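The Gendia rental kit reached the shop in Drondcombe in August, with 3 days left on the trial. The contract said 2097 pickups or the kit went back to Irier without a fee.

She had stopped reading the counter. It stood at 1736 when she went to make tea, and the kettle took its time.

"It wants another bottle," her sister called.

"Then give it one."
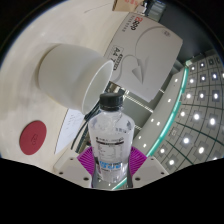

She drank the tea by the sink and thought about the fee. Her sister had already filled in the return form, all but the signature. She found a pen in the drawer and put the form under the bread bin, unsigned.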